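Search products
Enter keyword or item no.
Print this page | E-mail to a friend
2 min read

Luvesance Fitted Sheet, Beige
Item no. 1272

I've sold bedding at Bravcombe for a good while now and this is the sheet I keep taking home! It's a pale, quiet beige (a bit warmer than our Oatmeal, if you're matching) and it goes with pretty much any headboard you own. I've tried it next to dark gray upholstery and warm brown wood and liked it with both.

The elastic runs all the way around, so making the bed is a one-person job. Start with the far corners, pull toward you, then smooth from the middle out. You'll still get a few faint creases on day one – I never iron mine, they mostly drop out overnight.
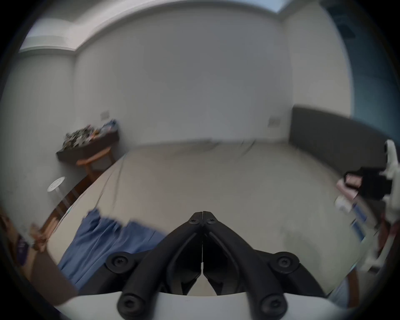
One customer wrote in to say the corners stayed put all summer on her thick mattress, but she wished we'd sew a tag on the short side so she'd stop putting it on sideways. Fair point! We've passed that on to the mill at Jarkari, and the next batch should have one.

If you want some color on top, a medium blue throw looks lovely against the beige. The Rocha blanket is the one I'd pick.

Washing: warm, with similar colors, and skip the softener. Tumble low or hang it out.

Queen is $80, king a little more. We ordered some 3000 for the September restock, and there are 353 queens left in the warehouse as I type this. Pillowcases are sold separately.

Print this page | E-mail to a friend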